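The Draft Comes for Us All
By Heledd Hopkin
2021-03-16

My grandmother owned a stuffed fabric snake that lived at the bottom of her kitchen door from the first frost until well past Easter. It had button eyes and a felt tongue and it weighed as much as a roast. If you left a room without kicking it back into place she would call you by your full name. I thought of this as a quirk of hers. Then I bought a house.

The house is in Simness, where the wind comes in off the water, goes straight through the dining room and leaves by way of the stairs. The previous owners described it as "airy." I have since learned to translate real estate language, in the way a person learns the word for "hospital" while on vacation.

For the first winter I did what everybody does, which was to turn up the heat and complain. The second winter I began to read. There is a great deal to read about drafts. There are people on the internet who can tell the age of a window by the whistle it makes, and who get into fights over caulk that end with somebody leaving the forum forever. One man had posted 68 times in a single thread on the subject of keyholes. I read all of them. He had some good points.

What I wanted, by March, was for somebody to come and tell me where the cold was getting in, so I called Rhun Pritchard. Pritchard does home energy checks up and down this coast and has the calm, slightly sad manner of a vet. He set up a big fan in my front doorway, sealed around it with a red nylon sheet, and switched it on. The idea is that the fan pulls air out of the house, and the outside air then rushes in through every crack to replace it. You walk around with a little smoke pencil and watch your savings account blow sideways.

"There's a lot going on here," he said, at the electrical outlets.

He said it again at the baseboards. At the attic hatch he said nothing for a while and wrote something down. I had assumed the windows were the villains, having spent most of a year glaring at them, and he gave them only a passing wave. Windows, he told me, get blamed for everything. People will spend 3000 dollars on new glass and leave a hole in the basement ceiling you could mail a cat through.

I had one of those holes. A pipe used to go through it. Where the pipe went, and why, is between the house and its maker.

The business of selling warmth to the cold is a lively one. After Pritchard left I made the mistake of typing "draft" into a shopping site, and the shopping site has never let me forget it. A firm called Zudolix would like me to buy a sensor that sends an alert to my phone whenever a room gets chilly. I already have a sensor for this. It is my feet. Something called the Treltik is a foam tube in a washable sleeve, in three shades of gray, and it costs more than my grandmother's snake and her kitchen chairs put together. It has no eyes.

I bought it anyway. I'd like to say I held out, but it was raining and I'd had a glass of wine. It does work, more or less, until someone opens the door, at which point it stays behind on the far side like a dog that doesn't want to come in.

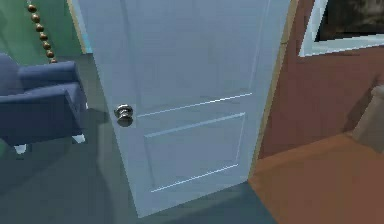

Inside doors turn out to be where the real arguments are, at least in a marriage. My husband is a closer. He believes each room should be sealed after use, like a submarine. I am a leaver-open, from a long line of them on my father's side, and I hold that air should be allowed to mix and find its own level. We put this to Pritchard, both of us hoping for a ruling. He said it depended on the house, the heating and where the returns were, and he asked if he could move his van.

So we fixed what he told us to fix, in the order he told us. Attic hatch first, with weatherstripping and a pair of latches. Then the mystery pipe hole, then the outlets, which take little foam gaskets that come eight to a pack and are oddly pleasing to fit. The materials cost less than dinner out. The whole-house job I'd been quoted by Liyanage the autumn before, which involved a brochure and a young man in a fleece, started at 2000 dollars and went up from there whenever he looked at a wall.

The dining room is better now. You can light a candle in there and it stays lit through the soup. The stairs are still the stairs. Pritchard thinks there is something behind the paneling on the landing, and that we'd have to take the lot off to find it, and that we should probably wait for summer.

My mother heard about all this on the phone and a week later a parcel came. It was the snake. One of the buttons has been replaced with a bigger one, so it looks surprised. It's at the back door at the moment, and I've started using people's full names.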